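Handheld gripper, bench 2: inspection before shift, with comments
Lilent workshop, Mumilstead. Checked Wed 11 May. Inspector: P. Coman.

How to read this sheet. OK means OK. WATCH means it will be somebody's problem by July. FAIL means put the tool down, including if you are in the middle of something clever.

1. Before you touch it

1.1 Battery pack out, trigger released. OK
1.2 Cable strain relief at the grip. OK
Comment: The old cable tie has been replaced with a proper clamp. The old cable tie has been kept, in the drawer, with its ancestors.
1.3 Emergency release lever moves freely. OK
1.4 Cycle counter read and written down. OK
Comment: 400 since the last pad change. The pads are rated by Pitkänen for 3000, a figure I assume was arrived at by closing them gently on a pillow.

2. Jaws and arms

2.1 Both inner jaws open fully and stop on their own. OK
2.2 Brass-rimmed holes in the inner jaws and outer arms: rims seated, no cracks in the black plastic around them. OK
Comment: Wipe with a dry cloth. Last month a person who shall remain on the night shift used metal polish, and the pivots squeaked for a week.
2.3 Side play at the jaw tips, tool held upright. WATCH
Comment: There is a little more on the right than on the left. Within the limit, but I have written it down here so that I can say so later.
2.4 Fasteners on the lower arms, hand check with the short driver. OK
Do not use the long driver. The long driver is how we came to own a spare right arm.

3. Finger pads

3.1 Pads upright and square to each other when closed on the test block. OK
3.2 Foam covering attached along its full height. OK
3.3 Lower edge of foam. WATCH
Comment: Fraying on both. The black bits come away and end up on whatever is being picked up, and on clear glass they show beautifully. Trim with small scissors. Do not pull. Pulling one thread takes the rest of the pad with it, and then you get to fill in a different form.

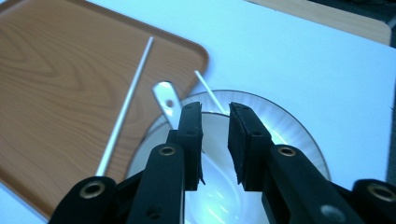 Paula, trimming only buys you a few days, in my experience. We went over to changing both pads as soon as the lower edge starts to go, always as a pair, and the grip on glass got a lot more even. One new pad against one old one is worse than two old ones. Rendel

Reply noted, and I agree about the pair. Two sets are on order. Until they arrive the scissors live on the hook by the bench, and I would like them to go on living there.

4. Glass check

4.1 Rim of plate free of chips, felt with a gloved finger. OK
4.2 Approach with jaws open and stop short of the rim. OK
4.3 Grip force at the rim set to the low position. FAIL, then OK
Comment: Found on high. Nobody had moved it, according to everyone. Reset and marked with a paint pen.
4.4 Loose utensils clear of the path before closing. Look every time. The tool has no opinion about what it closes on.

5. Bench

5.1 Table wiped, no foam crumbs. OK after wiping
5.2 Log sheet present and legible. WATCH
Comment: Present.
5.3 Lamp over bench. OK

6. Actions

Pads, both sides: change as a pair on arrival. Reset the cycle counter at the same time. Last time we forgot, and the pads appeared to have been fitted sometime before the tool was built.
Right jaw side play: measure again at the next check, same test block.
Spare test block: find it. Part number 82 in the parts list, location given as "shelf." We have several shelves.

Tool released for use. Signed, Paula Coman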